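# Chapter 2: Storing Things in Small Spaces

A room fills from the floor up. Most people put things down before they hang them up, so the lower part of a room is crowded while the walls carry very little.

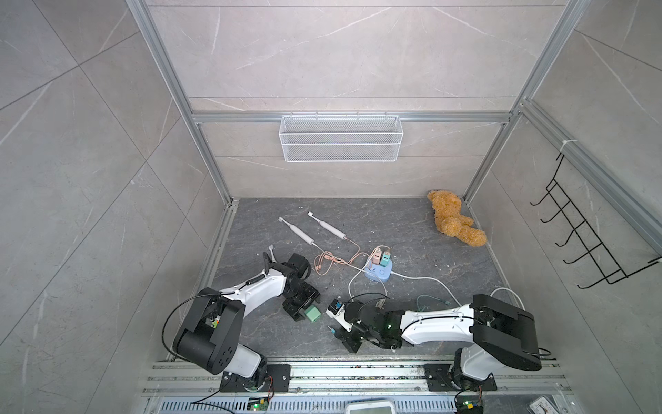

## 2.1 Floor Space and Wall Space

Home planners divide storage into two kinds. Floor storage includes chests, cabinets, boxes, and anything else that stands on its own base. Wall storage includes shelves, rails, hooks, and hanging baskets. A wire basket hooked over a rail takes up no floor at all, and it can be moved without tools.

The difference matters most in small homes. In the Lanport housing survey, Yee-man Wan measured 60 one-room apartments and recorded 2,428 stored objects that were used at least once a week. Most of them were kept below knee height. Residents had to bend or kneel to reach them, and many said they left things out instead of putting them away.

## 2.2 Reach

**Reach** is the height range in which a person can pick up an object without bending, stretching, or standing on something. It differs from one person to the next. A hook that suits an adult may be useless to a child of six, and a child's toys will end up on the floor if the only basket hangs too high.

Wen-hsiung Fang, who planned the Yuen Street apartments, set two rails in each bedroom for this reason. The lower rail was for children and the upper one for adults. Later tenants sometimes removed the lower rail to make room for a desk.

## 2.3 Load

Every wall fitting has a limit. The weight it can hold depends on the fitting, the fastener, and the wall behind it, and the weakest of these sets the limit for all. Section 2.4 explains how to find the wall type before choosing a fastener.

**Key terms:** floor storage, wall storage, reach, load

**Before you read on:** Choose one room in your home. List the things in it that you use every day, and write down the height at which each one is kept. You will need this list for the activity in Section 2.5.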